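Section 5: Teaching the Chip Placement Task by Remote Control
Skurner Teaching Station, Set-up Guide
16 min read 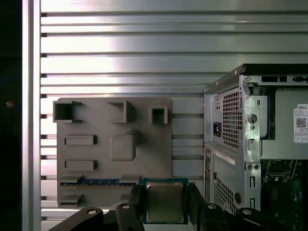 Can I teach this task by hand guiding the arm instead of using the remote handles?
Hand guiding works for the approach moves only. Use the remote handles for gripping and placing, so that your own push on the arm is not recorded as contact force.

5.1 Before you start

1. Check that the mock-up plate is fastened flat to the slatted wall. Try to move it with your hand. If it shifts, tighten the mounts and run the plate calibration again.
2. Wipe the gripper fingers with a dry cloth.
3. Set the arm speed limit to Teach.
4. On the operator screen, open Tasks, then New, and enter task code 2586.
5. Confirm that the wrist camera view is live — a frozen view shows a gray bar along the top.

CAUTION: Keep hands out of the work area while the remote handles are active. The arm follows the handles with no delay.

5.2 Recording a demonstration

1. Hold both handles still and press Engage. The arm takes up the handle position.
2. Move the gripper to the processor. Close the fingers slowly on the two opposite edges of the chip.
3. Press Record.
4. Back the chip away from any nearby part before you turn it. The memory module sits close to the path and is easy to catch.
5. Line the chip up with the raised socket block. Use the wrist view for this step. The side view hides the lower edge of the chip.
6. Bring the chip in at a steady pace until the force reading reaches 2 N, then stop.
7. Open the fingers, pull straight back, and press Record again to end the take.

NOTE: Pauses are kept in the recording. If you need to think, think before step 3.

5.3 Keeping or deleting a take

Play each take back once at full speed. Delete it if the chip slipped in the fingers or if the gripper touched an open computer case beside the plate. A slow take is fine. A take with a corrected approach is also fine — mark it "Recovery" so it is sorted separately.

Record 16 good takes before you start training. Change the starting position of the arm a little each time.

CAUTION: Do not edit force data by hand. Stations at the Oltham and Bravham sites share one task library, and an edited take is copied to both.

Revised 3 Apr 2023, Miłosz Mazurek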